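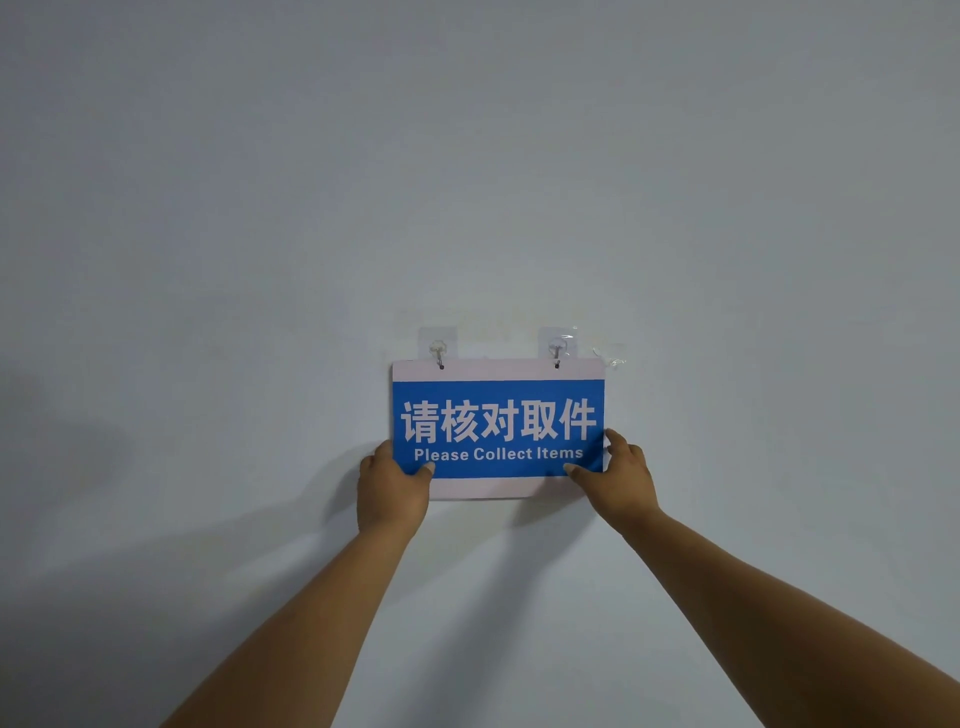
November 16, 2024

The capital request for the pickup counter at Durnura went in this morning. I have been putting equipment budgets together for four years and this one took longer than any of them, mostly on account of items that cost less than lunch.

The setup is simple enough. Orders come down from the stockroom, get sorted into bins, and wait for the customer. We want an arm to do the transfer from tote to bin. Two vendors quoted. Preltico offered a fixed arm on a pedestal with its own light curtain. Mahmoudi offered a smaller arm on a rail, slower per pick, but able to reach both rows of bins. At our volume (183 orders on a heavy day) cycle time is not the constraint. Reach is. I scored them on that basis and the rail unit won.

Neelam Malhotra in finance asked for the request to be split into three parts, and I now think every request should be done this way:

- **Hardware.** Arm, rail, controller, gripper, spare set of fingers.
- **Integration.** Power drop, network, order system interface, guarding, acceptance test.
- **Site.** Floor marking, bin labels, signs, hooks, staff training hours.

The first two came straight off the quotes. The third had no quote behind it and was carried as zero in my first draft. Urmila Chauhan sent it back with a question mark next to the zero.

So I priced it. The site line came to 854 dollars before training hours. Signs are a small share of that. We use the bilingual ones, 请核对取件 over "Please Collect Items", white on blue, punched with two holes along the top and hung on clear adhesive hooks. The Chinese line is the more specific of the two, as it also asks people to check the order. I put down 16 hooks, two per sign, with the remainder as spares. Adhesive pads are consumables. If a sign moves during commissioning, the old pad is finished and you need a new one.

Labor is the part I would have missed. Hanging a sign takes both hands and about five minutes, including wiping the wall and getting the hooks level with each other. Mohit Prajapati pointed out that the sign positions depend on the bin layout, and the bin layout depends on where the rail ends. That puts signs after mechanical install and before the acceptance test. They have their own row in the schedule now.

Still open:

1. Whether the service contract starts at delivery or at acceptance. Mahmoudi's draft says delivery. I have asked for acceptance.
2. Who holds the spare gripper fingers.
3. Contingency. I asked for ten percent; Neelam wants it tied to the integration part only.

If the request clears, installation is planned for April. Deepak Grewal is checking the power drop in the meantime, and I owe him a drawing with the rail length on it.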